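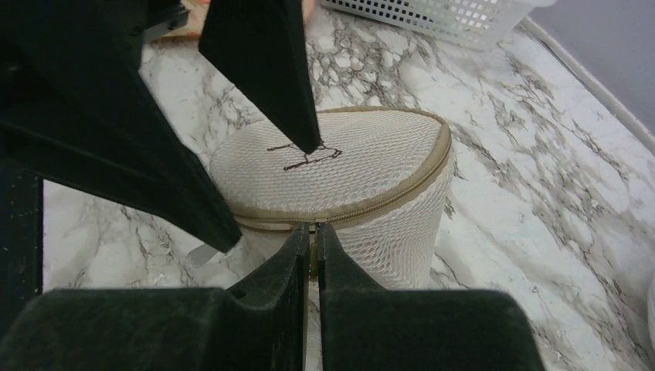
# Mesh wash bags: zipper at the top or at the side?

**curkolel_wash** wrote:

I am replacing my mesh wash bags. The type I have in mind stands up on its own: off-white netting, a finer mesh on the top panel, larger holes on the side wall, tan trim with the zipper set into it. The opening follows the rim of the top panel.

My current bags are flat envelopes with a side zipper. Two of them failed at the seam beside the slider after 30 washes on a 40-minute delicate cycle. Does the standing shape hold up better, or does it only look better on the counter?

---

**Hirnow81** wrote:

It holds up better in my machine. The load has room to move, so there is less tension across the teeth. I fill mine to half and no further. At three quarters the bag turns into a ball and the contents come out with the creases set.

Check that the slider parks under an elastic loop. Without one, the zipper works itself open during the spin.

---

**lapointe_2125** wrote:

Disagree on shape. Seam failure is a matter of fill and spin speed. I have flat envelopes from Jemano with 11 months of weekly use and no broken stitches. I run them at 600 rpm.

A round bag also takes more drum space for the same weight of clothes. In a small front loader that matters.

---

**Hirnow81** wrote:

> Seam failure is a matter of fill and spin speed.

Partly. The corner of a flat bag also folds over on itself and rubs against the drum. A curved trim has fewer places to fold. I will grant the point about drum space.

---

**curkolel_wash** wrote:

Drum space is acceptable. My machine takes up to nine kilos and I rarely load more than five.

Second question: mesh size. Is the fine netting a problem for rinsing? I wash knitwear, some lace, and one beaded top.

---

**tubsandlines** wrote:

Fine mesh rinses slower. Use liquid detergent, and less of it. Powder stays in the corners. For the beaded top I would want fine mesh on all sides, in case a bead comes loose. Coarse side walls are fine for knitwear.

Bags do nothing about dye, either. Sort first, bag second. My order of work:

1. Empty the pockets and close every hook and zipper.
2. Separate by color before anything goes near a bag. A basket like the one in the second photo, with a white cloth, something pink and a dark red-and-black garment together, is three decisions. I would keep the dark red away from the white until it has been through a cold wash alone.
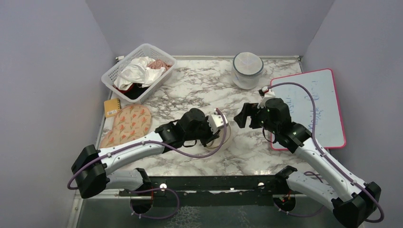 3. Bag the delicate items from each pile, one heavy or two light pieces per bag.
4. Close the zipper fully and tuck the slider in.
5. Take the bag out as soon as the cycle ends and dry it open, upside down.

---

**lapointe_2125** wrote:

Step 2 is overcautious for anything already washed several times. Wet a corner, press it on a white cloth, look for transfer. Takes a minute. And I would put printed kitchen textiles, oven mitts included, in their own load because of the grease.

---

**tubsandlines** wrote:

The press test misses slow bleeders at 40 °C. I have a gray pillowcase that used to be white. Agreed on the mitts.

---

**curkolel_wash** wrote:

Ordering one standing bag for the knitwear and one all-fine bag for the beaded top. I will keep the surviving envelopes for socks and report the wash count when something breaks.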